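The Rules Are Taped to the Door

At Jirmont, a contract shop that teaches two-armed robots to handle kitchen goods, the safety sheet runs to 16 lines. New operators read it on their first morning and sign the bottom.

Most of it is dull. Sleeves above the elbow. Nothing on the mat that isn't part of the task. Hands stay out while either arm has power, even if it hasn't moved for an hour. Anyone who needs to reach in presses the stop first and says so out loud.

The company wrote the sheet after taking on work for Flirkau, a housewares seller that wanted its robots checked against a common set of rules. Jirmont had been getting by on habit until then. Two shifts turned out to have different ideas of what "parked" meant, and the arms were being left at different heights overnight.

Now there is one parking position, and operators check it at 6 every evening. Grippers are left open. Cables are looked over at the wrist, where they bend the most, and a worn one comes off the same day. Each station gets a full inspection after 2000 cycles, logged on paper.
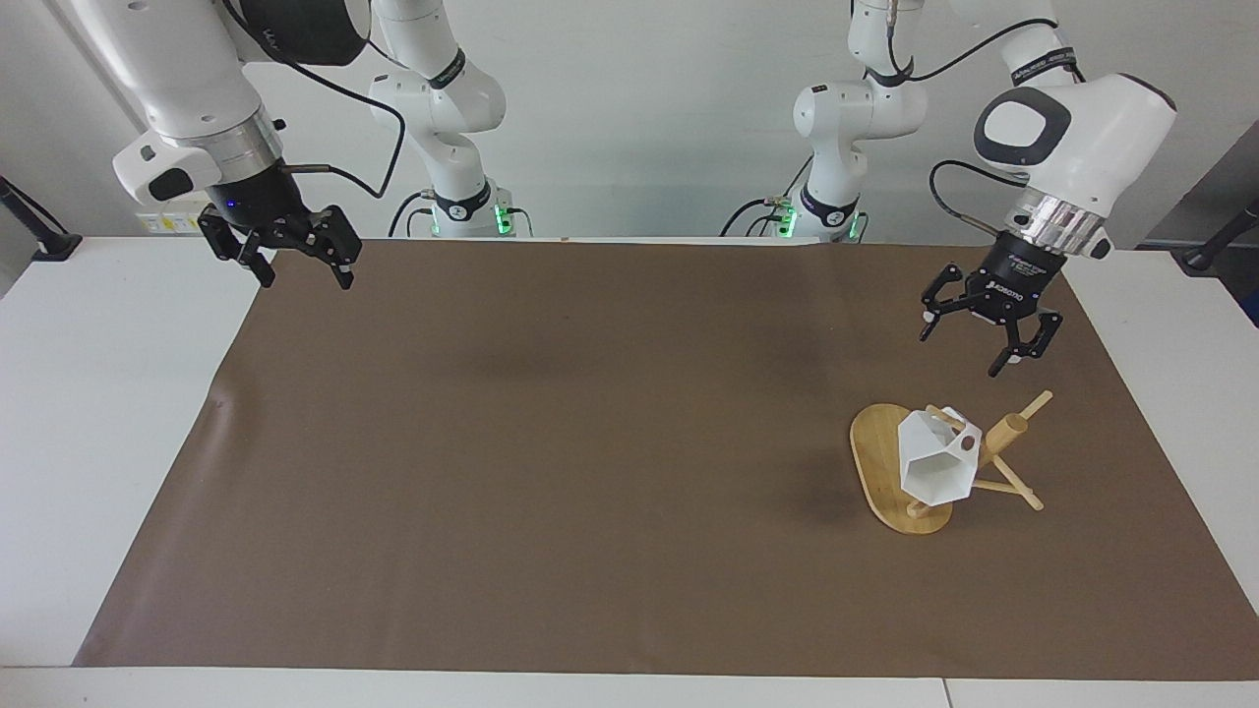

Two grippers, open, over the mat at a mug tree station. A white faceted cup hangs from one of the pegs.

Speed has been the sore point. The sheet caps it at a level some operators find painfully slow, and the cap comes off only after 3 clean runs with the same object. Change the cup and the count starts over.

Jirmont plans to revise the sheet in June. The speed rule is staying.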